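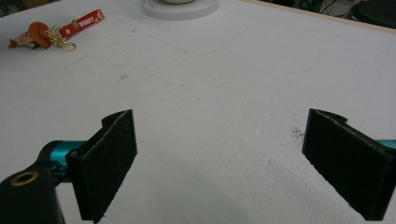
My sister moved to Brollby in October and left me her job, which I hadn't asked for, at the ferry office on the other side of the water. Two shifts a week, she said, and all you do is sell tickets and be nice to the man with the geese. I'd never sold anything in my life! I'd spent nine years in my flat translating instructions for tumble dryers, at a broad white table with not much to look at but a cowboy keychain and a lot of white, on towards the far side, and I had come to think of it as a sort of weather. The ferry office had a counter about as wide as a tea tray. I loved it straight away.

The first Saturday I sold 41 tickets to Clokitz and two of those were to the same woman. She came at nine, bought a single, got on, and then at half past three there she was again on my side of the glass, same green hat, buying another single to Clokitz.

"Did you come back?" I said, because I'm nosy.

"I must have done," she said, and counted out her coins.

Now, the ferry only goes one way on a Saturday. It goes over to Clokitz and stays the night there, and the road round is 217 kilometres of bends with a landslip in the middle. I rang my sister (she was painting her new kitchen and not pleased) and she said oh, her, yes, just sell her the ticket.

So I did, all winter. I started bringing two flasks. We'd have ten minutes before the boat, her on the bench and me leaning out of the hatch with my elbows freezing, and she told me about the bakery over there, and how the Clokitz people put caraway in everything -- even the jam -- and how she'd once won 300 in a raffle and spent the lot on a wardrobe she couldn't get up the stairs.

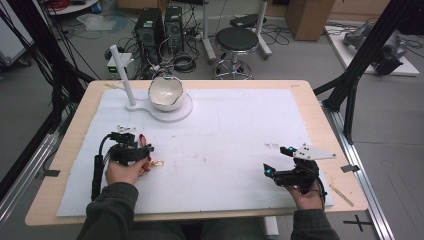 Both hands full, and something small and red on the left.

In March she put her gloves down on my counter and asked for a return.

I had to look for the book of returns. It was under the heater, still in its wrapper, and the top ticket had gone brown at the corners. I stamped it for her and she held it up to the light for a bit, and then she tucked it inside the hat.

"You could come," she said. "It's only jam."

The man with the geese was next in the queue, and he said he'd mind the hatch if I was quick about it. I took both flasks.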